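Home Kids' Corner Food Facts Ask Us Visit

How Does Cheese Get to Your Sandwich?

Cheese starts with milk, and lots of it! At Meltow Dairy in Pastton, the cheese makers warm the milk in a big tank. Then they add helpful bacteria (the good kind!) that make it a little sour.

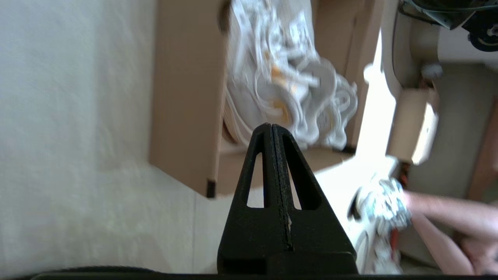
Next comes rennet, which turns the milk thick and wobbly like pudding. The cheese maker slices it into little lumps called curds, and the watery part, called whey, drains away. Then the curds get pressed into a mold. A mold is a lot like an open cardboard box: whatever shape it has, the cheese gets that shape too!
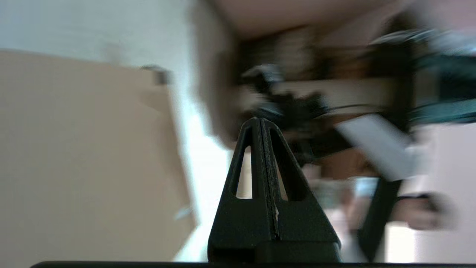 Salt goes in as well, for taste and to help the cheese last. Vinh Ngô makes a round cheese called Jolluvell, and he presses each one for 18 hours! 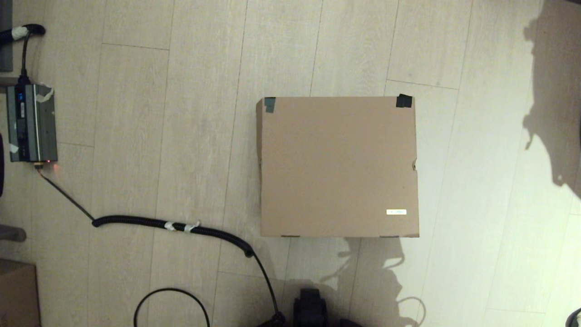
A closed box, seen from above.

Now the cheese has to rest, and that's called aging. Jolluvell rests for four months in a cool room, and it gets stronger and more crumbly all that time. A wheel started in February is ready in June!

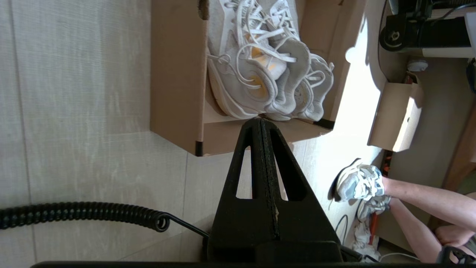

Why Do Some Cheeses Have Holes?

Gas bubbles! Some bacteria make gas while the cheese ages, and each trapped bubble leaves a hole.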